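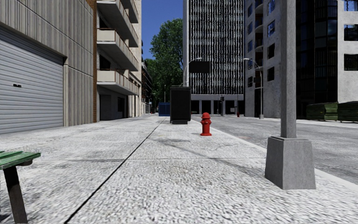 A green bench beside the footpath, with the street on the right. Image: Useo

DASVILLE WALKERS GET A NEW SATURDAY LOOP

Saturday, July 5, 2025 - Dasville's winter walking program is back, and this year it has a brand new route! The Szilágyi Loop is a flat, easy circuit through the older part of town, with plenty of spots to stop for a breather and a natter along the way.

The walking group started in February last year with five neighbours and a thermos. It now has 358 people on its mailing list, and organiser Hanna Michalski could not be happier.

"We get new parents with prams, people getting over a knee operation, whole families with the dog," Ms Michalski said. "Some of them do the full loop and some go as far as the bakery and call it a day. Both are fine by us!"

The new loop was put together by long-time member Norbert Dudás, who tried it out on 39 mornings before he was happy with it. He moved the start twice - once to dodge a steep driveway, and once to pass the library while it's open.

There is also a shorter option of 300 metres for anyone who wants to ease into it, or who is walking with little kids. It finishes at the library, where Margit Kovács will have tea and lemon slice ready for the early finishers.

Local design studio Useo has drawn a pocket map of the route, and Skustent is printing it free of charge. Bo-ram Chae from Useo grew up in the neighbourhood and has marked her favourite gardens on it, including the one with the enormous camellia.

Walks leave from the library steps at 9 am every Saturday until the end of winter. They're free and there's no need to book. Wear comfy shoes, bring a water bottle and pop a raincoat in your bag.

Maps can be picked up at the library front desk. For enquiries, ask for Irén Fülöp at the desk during opening hours.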